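Small Furniture and Storage Units: Periodic Inspection Checklist
Site: Farow, ground floor workroom
Units covered: tabletop drawer cabinets, wall shelving, rolling carts
Inspection date: 14th March
Previous inspection: February (partial, cabinets not included)

Ratings used: OK / OK with comment / Repair / Remove from use

Section 1. Work surfaces

1.1 Surface level and stable under hand pressure at each corner
OK.

1.2 Surface covering flat, no lifted edges or folds
OK with comment. Felt-type covering has a slight ridge near the window end. Press flat and recheck. Do not trim until the ridge has been traced to the covering or to the board under it.

1.3 Covering free of splinters, staples, screws and metal filings
Repair. Two staples removed during inspection. Vacuum with the brush head before the next use. A dry cloth drags debris into the nap and should not be used.

1.4 Clear margin kept between items and the edge of the surface
OK.

Section 2. Wall shelving (Iwasaki brackets)

2.1 Brackets tight to wall, no visible gap behind the plate
OK.

2.2 Shelf load within the posted limit
OK with comment. Posted label is faded. Replace label; same wording.

2.3 Heaviest items on lowest shelf
Repair. Paint cans were on the top shelf at the time of inspection. Moved. This was also noted in February.

2.4 Shelf pins fully seated
OK. All 40 pins checked by hand.

Section 3. Rolling carts (Trakix)

3.1 Casters turn freely
OK with comment. Thread wound around the rear left caster of the gray cart. Cut out with a seam ripper.

3.2 Brakes hold on a smooth floor
Repair. One brake slips when pushed sideways. Cart may stay in use for light items only. Replacement caster on order, part 17 on the supplier sheet.

3.3 Tray lips intact, no sharp folds
OK.

Section 4. Tabletop drawer cabinets

The method for this section changed after the last full round. Cabinets are now checked with the drawer empty first, then with a small item inside, then closed. The earlier method only checked the drawer empty and missed contents catching on the frame above.

4.1 Cabinet body square, joints closed
OK. No movement when opposite corners are pressed. Checked with the drawer open and closed — a loose back panel usually shows only when the drawer is out.

4.2 Outer finish sound, no flaking or raised grain
OK. The glossy mahogany-tone finish has no flaking on the top face. Light surface scratches are not a defect under this checklist.

4.3 Drawer interior free of splinters
OK with comment. Drawer is pale unfinished wood. Bare wood is accepted, but the top edges of the sides should be run over with a gloved finger at every inspection. One rough spot on the front lip, sanded with fine paper along the grain. No sealer applied. Sealer on the running surfaces makes the drawer stick in humid weather.

4.4 Drawer travel
OK. Opens without racking when pulled from the center of the handle. Pulled from one end of the handle it binds slightly; acceptable for a drawer of this type. Do not wax the runners unless binding is present on a center pull.

4.5 Drawer stop
OK with comment. Stop works, but it is a friction stop and can be overcome by a firm pull. Do not leave the drawer fully extended when the cabinet is unattended.

4.6 Handle secure
OK. U-shaped pull handle, no play at either mounting point. Ends checked for burrs.

4.7 Contents clear of the frame when drawer is opened and closed
OK with comment. Tested with one small yellow block, placed near the back of the drawer, close to the cabinet body. An item in this position is the hardest to reach with the drawer only partly open. Open the drawer far enough to take hold of the item from directly above. Do not slide it forward by jerking the drawer. 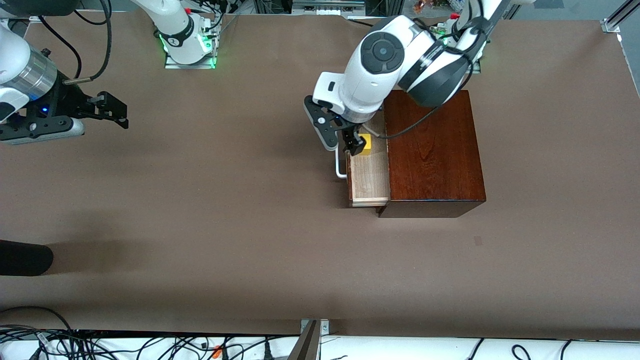

4.8 Tip test, drawer open
OK. Tested with a 900 g weight resting on the drawer front. Cabinet did not lift at the back. Repeat this test if the cabinet is moved to a surface without a covering, where it may slide before it tips.

4.9 Pinch points
OK with comment. Gap between drawer front and cabinet closes completely. Hands and tools out of the drawer before closing. Close by the handle only.

4.10 Cords and cables
OK with comment. Cables may pass over the top of a cabinet but must not hang into the path of the drawer. Check the slack before opening or closing.

Section 5. Actions

Vacuum surface covering (1.3): before next use
Replace shelf load label (2.2): with next print order
Replace caster (3.2): on delivery
Recheck sanded spot on drawer lip (4.3): next inspection
Ular cabinet in the back store: not inspected, key missing — carry over

Units removed from use: none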